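Ticket 358
Subject: Poetry and photo night, Vergara Hall – registrations confirmed past capacity and reminder email showing the wrong start time
Opened: 1/26/25
Opened by: Mirta Retamal
Product: Skidbridge (event pages and registration)
Priority: High
Status: Closed

Original report

We have a free evening of readings and photographs coming up in Vergara Hall. The event page was built in Skidbridge by copying the page from our April reading. Capacity is set to 200 on the settings tab and the public page shows "Spaces available". The door list I exported this morning has more names on it than the hall has seats. I expected the form to close by itself and put people on the waiting list.

Second problem, which may or may not be related. The reminder email gives a start time one hour later than the event page does. Poets have been asking me which one is right. The event page is right.

I have not changed anything since noticing this. Please tell me whether I should close registration by hand.

Reply, Skidbridge support

Thanks for the detail. Yes, please close registration by hand for now. Go to the event, open Registration, and set the form to Paused. Don't use Unpublish, as that also takes down the page and people will think the night is cancelled. Paused leaves the page up with the line "Registration is closed".

Could you send us the following:

The export of the door list, with the ticket type column switched on.
The time zone shown under Event Settings.
The time zone shown under Organization Settings.
Whether the event was made with Duplicate or with New From Template.

Reply, Mirta Retamal

Form paused. Export attached. It was made with Duplicate. Event Settings says Atlantic. Organization Settings says Eastern. We are on Atlantic time and always have been, so I don't know who set the other one or when.

Looking at the export with the ticket type column on, I can see two types, "General" and "Performer + guest". We didn't make a second type for this event. We had one for April, when readers could bring someone in for free. The readers this time are on a separate list I keep in a spreadsheet.

Reply, Skidbridge support

That explains the overrun. Capacity in Skidbridge can be held in either of two places, on the event or on the ticket type. When an event is duplicated, the ticket types come over with their own limits, including hidden ones. "Performer + guest" is hidden on the public page but its direct link is still live, and it has its own allowance that isn't drawn from the 200. Anyone holding the link from April who followed it was forwarded to the new event.

We checked the referrers and the registrations under that type came through a link in an old newsletter. The newsletter went to 700 addresses, so we recommend disabling the link and not just hiding it.

Steps:

1. Registration, Ticket Types, open "Performer + guest".
2. Set Sales to Off. Leave the type in place. If you delete it, the people registered under it lose their confirmations.
3. On the event itself, tick "Apply event capacity across all ticket types".
4. Save, then reload the page before checking the count. The number shown beside the title is stored in the browser and can be out of date.

Leave the form on Paused until we've dealt with the email.

Reply, Mirta Retamal

Done, in that order. The count now reads as over capacity, in red, which is at least correct. The old link goes to a page saying the ticket type isn't on sale.

I'll write to the people on the hidden type myself. Several are readers from last time and I would rather they heard from me than from an automatic message. Is there a way to move someone to the waiting list without it sending them a cancellation?

Reply, Skidbridge support

Yes. Tick the name, choose Move, and clear the box "Notify attendee". The box is ticked by default every time, including when you move people one after another, so watch for it.

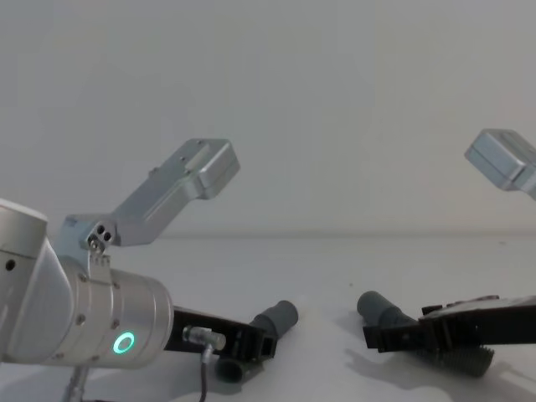 Cenbridge Arts Centre – Programming and Public Events

Internal note, Mirta Retamal

Moved the names over and cleared the box each time. One got through with the notice because I clicked too fast. I phoned her and she is still coming, her seat is now under General. Most of the others answered the same afternoon. A few weren't planning to attend and had only clicked to see whether the link worked.

Hall layout stays as it was. The photographs go on the side walls so we don't lose a row to the display panels. Romska is lending the microphone and the small lectern again and will bring them in through the rear door.

Reply, Skidbridge support

On the reminder email. Event pages use the time zone from Event Settings. Emails use the one from Organization Settings unless the template has the field "Use event time zone" switched on. Your current template was made before that field existed, so it is off.

In your case the page was right and the email was wrong. An email that reads the organization's time zone should have shown a time one hour earlier, and yours showed one hour later, so there was a second fault. The template has the start time typed in by hand in the body text, left over from April. The automatic time is lower down in the calendar attachment, and that one is an hour early.

So there were two wrong times in the one message. Please do both of these:

Change Organization Settings to Atlantic.
In the template, delete the typed time and insert the start time field from the menu.

Then send a test to yourself and open the attachment as well as the message.

Reply, Mirta Retamal

Both changed. First test still had the old time in the attachment. Second test was correct in both places. I had the template open in another tab and had saved over my own change.

A correction has gone out to everyone registered, with the subject line "Correct start time for the poetry and photo night". I put the time in the first sentence.

Reply, Skidbridge support

Good. You can set the form back to Open whenever you like. As you're at capacity, new people will see the waiting list form.

We've logged the duplicate behaviour with the product team. For now, if you copy an event, open Ticket Types first and check "Show hidden".

Reply, Mirta Retamal

Form is open and the waiting list is working, I tried it with my own address and then removed myself. Added "Show hidden" to our setup sheet – it goes right after the line about the poster. Fine to close this.

Status changed to Closed by Skidbridge support. Reply to this message to reopen.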